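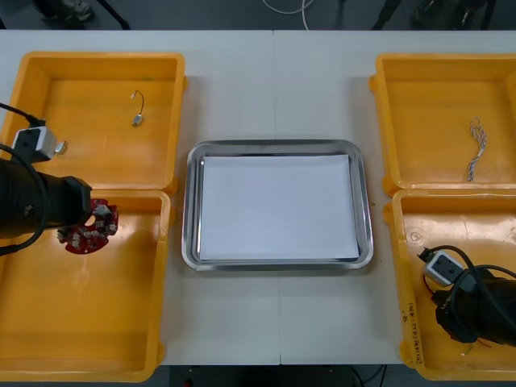 Abb. 3: Arbeitsraum mit zwei Armen, vier gelben Behältern und mittlerer Metallschale. Der linke Greifer hält eine rote Leiterplatte.

4.2 Koordination der beiden Arme

Die Planung in Besus behandelt die beiden Arme zunächst als zwei unabhängige Systeme. Jedem Arm sind die zwei Behälter seiner Seite fest zugeordnet, nur die Schale in der Mitte (Abb. 3) ist ein gemeinsamer Bereich. Für diesen Bereich vergibt der Planer eine Sperre, die ein Arm vor dem Einfahren anfordern muss. Wird sie nicht innerhalb von 60 ms erteilt, so bleibt der Arm über seinem eigenen Behälter stehen und plant seine Bahn neu. In einer früheren Version (Szulc und Baluyot, interner Bericht) wurde stattdessen der ganze Tisch gesperrt, was zu langen Wartezeiten führte.

Die Wahl des Greifpunktes erfolgt aus den Bildern der Handgelenkkameras. Die feste Kamera liefert nur die grobe Lage der Teile und die Belegung der Schale. Leiterplatten werden bevorzugt an einem hervorstehenden Bauteil oder am Rand gegriffen – die bestückte Fläche ist in der Kostenfunktion mit einem hohen Gewicht belegt. Bei Kabeln ist diese Regel nicht ausreichend. Dünne Adern, die zum Teil unter dem Greifer liegen, sind für die Kamera desselben Armes verdeckt, und die Segmentierung verliert sie dann für mehrere Bilder. Wir halten deshalb die letzte gültige Maske für neun Bilder im Speicher, bevor das Teil als nicht vorhanden gilt.

Insgesamt wurden 173 Griffversuche aufgezeichnet, von denen 156 ohne Eingriff des Bedieners beendet wurden. Die übrigen Versuche betrafen fast ausschließlich verdrillte Leitungen, bei denen der Planer zwei Stränge als ein einziges Objekt interpretierte. Eine Anpassung der Schwellwerte brachte hier nur eine geringe Verbesserung. Der Einfluss der Beleuchtung auf dem hellen Tisch wurde nicht getrennt untersucht; die spiegelnden Ränder der Schale werden vor der Segmentierung mit einer festen Maske entfernt.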